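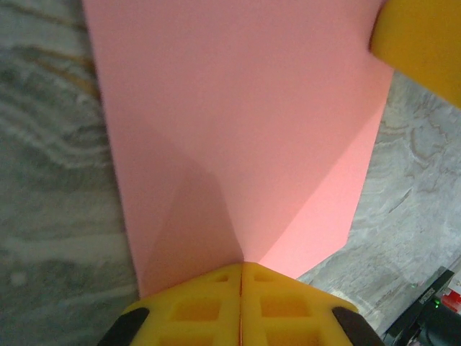 Home | Workshops | Newsletter | Contact

Paper & Craft
Reading time: 2 min

Folding evening at Flalitz

Our next paper folding evening will be in November, in the big room of Flalitz. We start with the simple things: one large sheet, one diagonal fold, and then the sides come in to make a point. It sounds easy, but my first ones were always crooked.

Please take your time with the first crease. Put corner on corner, hold it, and only then press with the fingernail from the middle to the outside. If the first line is wrong by a little, the tip at the end is wrong by a lot.

We have 92 sheets of colored paper left from the spring order at Plikby, and they are free for members. If you bring your own, matte paper is better than shiny, and 70 gram is good for the hand. Very thick paper breaks on the fold and shows white.

There are 30 places. To reserve one, write your name on the list next to the door.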